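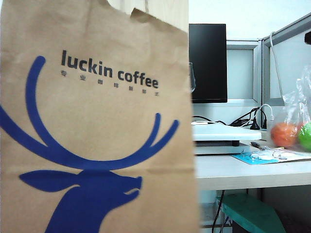
By the Porance documentation group
Updated 4 Sep 2026

Section 6: Setting Up the Order Label Printer

This section covers the installation of the Traltico 40 label printer at a takeout counter and its connection to the Quiroga order terminal. It applies to counters that pack drinks and food in paper bags. For receipt printers, see Section 5.

6.1 Before you start

Confirm that the following are on hand:

Traltico 40 printer, power supply, and network cable
One roll of direct thermal labels, 53 mm wide
Quiroga terminal with a manager login
Dry, lint-free cloth

Do not use thermal transfer labels. They need a ribbon, and the Traltico 40 has no ribbon holder.

6.2 Placing the printer

1. Choose a flat surface within arm's reach of the packing position. Leave 200 mm of clear space in front of the label exit.

2. Keep the printer away from steam wands, kettles, and heat lamps. Thermal labels darken when exposed to heat before printing.

3. Route the power cord and network cable behind the counter. Neither should cross the area where bags are filled.

CAUTION: Do not place drinks on top of the printer. Liquid entering the cover hinge can damage the print head and voids the warranty.

6.3 Loading labels

1. Turn the printer off.

2. Press both cover latches and lift the cover until it locks.

3. Slide the roll guides apart. Place the roll between them with the printable side facing up as it feeds forward.

4. Close the guides until they touch the roll. Back them off slightly if the roll does not turn freely.

5. Pull the leading edge past the tear bar and close the cover. Both latches must click.

6. Turn the printer on and press FEED once. One blank label should advance and stop at the tear bar.

Note: If several labels advance, the gap sensor has not been calibrated. Hold FEED until the status light blinks twice, then release it.

6.4 Connecting to the terminal

1. Connect the network cable to the printer and to a free port on the store switch.

2. On the terminal, open Settings, then Devices, then Add Printer.

3. Select Traltico 40 from the list. If it is not listed, choose Manual Entry and type the address shown on the printer's self-test label.

4. Set the role to Order Label.

5. Under Template, select Trorkosar Bag. This template prints the order number, pickup name, item count, and any allergy flag.

6. Select Save, then Print Test.

The test label should be evenly dark from edge to edge. If one side is faint, open the cover and check that the roll is seated squarely.

6.5 Applying labels to bags

1. Fold the top of the bag before applying the label, unless the order is packed with a drink carrier.

2. Apply the label to a smooth part of the bag. Creases reduce adhesion and can make the order number hard to read at the pickup shelf.

3. Keep the label clear of any printed logo or store name.

4. Press from the center outward.

Note: Labels do not stick well to damp paper. If the bag has picked up moisture, replace it and reprint the label from the order screen.

6.6 Fault codes

Code 40: Cover open. Close both latches.

Code 53: Labels out. Load a new roll as described in 6.3.

Code 223: Print head too hot. Stop printing and leave the cover closed until the status light turns green. If the code returns during normal use, check the clearance around the printer.

Clean the print head with the dry cloth at each roll change. Do not use metal tools or abrasive pads.

Section 7 describes label templates and how to edit them.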